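Koten (software)

Koten is a planning and control package for robot arms fitted with two-finger grippers. It is developed by Edside and is used mainly for picking up thin, flat objects such as cards, labels, leaflets and sheet material from a table. The package covers perception, grasp selection, motion planning and low-level control, and it can be run against a simulator or a physical arm with the same configuration files.

Background

Koten began as an internal tool at Edside, where it replaced a set of separate scripts for camera calibration and grasp scoring. The first version handled only boxes and cylinders. Support for flat objects was added after Michailidis, a packaging firm, asked for a way to sort printed inserts without suction cups. The present planner dates from that work. Version 4, released on 2022-08-08, moved the planner and the controller into separate processes.

Architecture

The software is divided into 4 modules, called scene, grasp, path and drive. Each runs as its own process and passes messages to the next over a shared log, which can be saved and replayed later.

The scene module takes color and depth images and produces a list of surfaces and objects. For flat items, depth alone is of little use, as a card may stand less than a millimeter above the table. The module instead looks for closed outlines in the color image and fits a four-sided shape to each one. Printed borders inside the true edge are a known source of error — the module may lock on to the border and report the item as smaller than it is. A setting named outer_first makes it prefer the largest outline that fits.

The grasp module proposes finger positions and gives each one a score. It considers the width of the object, the opening of the gripper, and the clearance between the fingertips and the table. Printed text is ignored at this stage, and an item lying upside down is treated the same as one lying upright. Where orientation matters, for example when cards must be stacked facing one way, a separate label step reads the print and adds a rotation to the placing motion.

The path module plans the approach. It uses a sampling planner for the long move above the table and a straight line for the last 100 millimeters. The drive module follows the planned path and switches to force control when contact is expected.

Simulation

Koten ships with scenes for the Alanico simulator, including a set in which printed cards are placed on textured surfaces. Strong wood grain is used on purpose in several of them, as the lines in the grain can be mistaken for object edges. The standard test set has 796 scenes. Lighting, surface texture and card position are changed between scenes, while the gripper model stays the same. 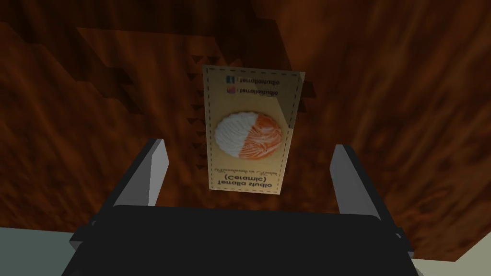
Results from the test set are written to a plain text table with one row per scene. Each row gives the chosen grasp, its score, the planning time and a failure code if the attempt was stopped. Code 2 means that no outline was accepted, and it is the code most often seen on surfaces with heavy grain.

Limitations

The simulator treats cards as rigid by default. Bending can be turned on, but it slows the run and the results depend heavily on the stiffness value chosen. Koten does not plan for two arms, and overlapping cards are reported as a single object unless their outlines can be told apart by color. Transparent sheets are not supported.

See also

Grasp planning
Motion planning
Force control
Alanico (simulator)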